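About Norkitau

Norkitau tests drinking water for small utilities and private well owners. The laboratory reports 40 standard parameters, including nitrate, lead, hardness and total coliforms. Samples are logged at receipt and held at 4 °C until analysis.

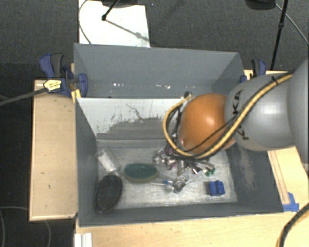
Killora, Aug 12, 2022

Technical director Rima Dabbas reviews all results before release. The laboratory serves 85 utilities from its Killora site; the Mansour office handles bottle orders and courier pickup. Bacteria samples must arrive within 30 hours of collection.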